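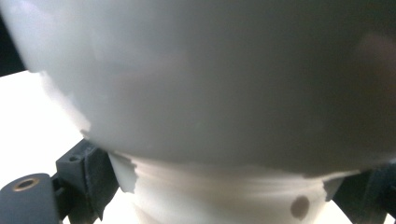
Search articles Enter keyword

The Rules Behind a Good Grip

At Grakuldale, the rulebook for hand-held grippers has only 12 pages. Esperanza Iwasaki wrote most of them in May, after two teams recorded the same task in very different ways.

"Each person had a good habit," she says. "But the habits did not agree."

Now every station has its number on the floor, and the cables must stay behind the line of the elbow. One gripper lifts the container over the basket while the other waits open.
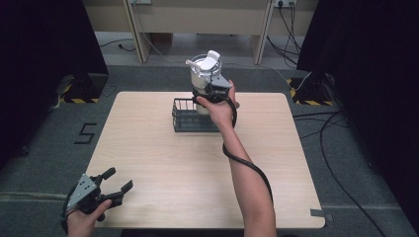

What the fingers may touch

The second chapter is about contact. Fingers should hold an object from both sides, low on the body, and a damaged surface must be written in the log before the next take.
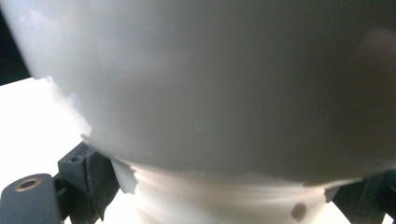 Geert Verbeke, who checks the logs, wanted also a limit on force. Iwasaki refused for the moment. She prefers to wait until all 16 operators have worked with the present text.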